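Home | Listings | Land | Rentals | News | Contact

Selling a furnished house in Prandville

Last updated: 2020-03-09

The agent who handles resales for Cliltinier has a desk by the window and a stack of floor plans on it. Furnished houses are her main business now. She started with vacant ones.

"Buyers coming from out of town ask for the furniture first and the roof second," she said. "I tell them to look at the roof."

The house on Isero Road went on the market in March. It has 80 feet of frontage and a two-car garage. The sellers first wanted the furniture priced separately, and she talked them out of it.

"You put 2,000 dollars on a living room set and then you spend two weeks arguing over it," she said. "Put it on the inventory and leave it out of the price."

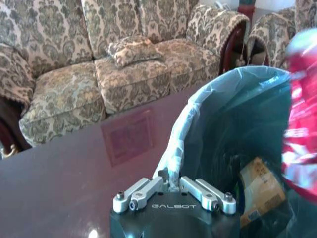
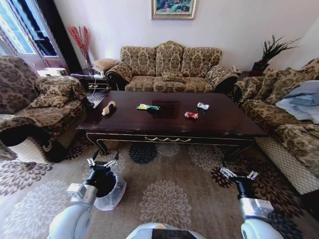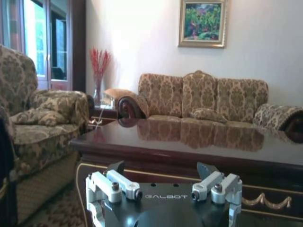 The living room, with the coffee table.

The inventory runs to 32 lines. She has both sides initial each page before the inspection, and again at the final walk-through.

Lenders can be a problem. "Some of them see a long furniture list in the contract and they want it out," she said. "So we do a separate bill of sale. Ask your lender early."

Nine showings were booked in the first week. Two came from the Sýkora subdivision, where owners are looking for larger lots. She expects the well test back before any offer is signed.

"The septic was pumped last fall and I have the receipt," she said. "People always ask for the receipt."

Contact the office | Copyright Cliltinier | Back to top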